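Steltville Living History Society
Minutes, May 2022

Present: Sandrine Brunet (chair), Tymofii Ostapchuk (minutes), six members, one dog.

1. Soap day. Lye soap made at the Vakulenko barn. 80 bars poured, 65 fit to sell. The rest will be called rustic.
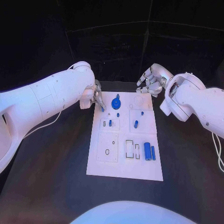 Blue peg held just above the board.

2. Butter churn. Still leaks. Sandrine reminded us that the settlers managed - Tymofii asked for proof.

3. Money. $409 in the account. A new loom costs $688, so we admired the catalog.
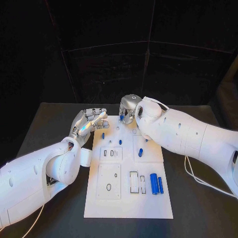 Members may chip in before July. Motion to keep the old loom passed, with sighs.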